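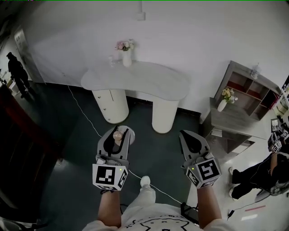

Planning Ahead for More Grippers
8th August
By Kuo-hua Huang

Many of you have asked what became of the equipment request that went in back in May, and I'm glad to say there is news at last. We have the go-ahead for 2 more pairs of hand-held grippers, to be shared between the Plumley and Revcombe rooms, and I couldn't be happier about it!

Now for the money, which I know some of you enjoy more than others. Each pair comes to 1,260 dollars with the marker cubes already fitted. On top of that, I've put aside 153 dollars for spare finger pads and another 70 for printing fresh marker patterns – they do get scuffed, and a worn one can spoil a whole afternoon's recording before anybody spots it. Esteban would like us to buy longer cables as well, and he may be right, but I'd like to hear how people get on at Revcombe first (the outlets there are much closer together).

The bigger question is the robot arm. Milach has offered us a lease, and it's a kind offer, but we would still need a sturdy bench and somebody with the time to look after it. My own feeling is that we keep recording by hand through the fall, picking up small things and setting them down again as we do now, and come back to the lease once we know which tasks we care about most. If you feel differently, please come and find me – my door is open most mornings, and there is usually coffee.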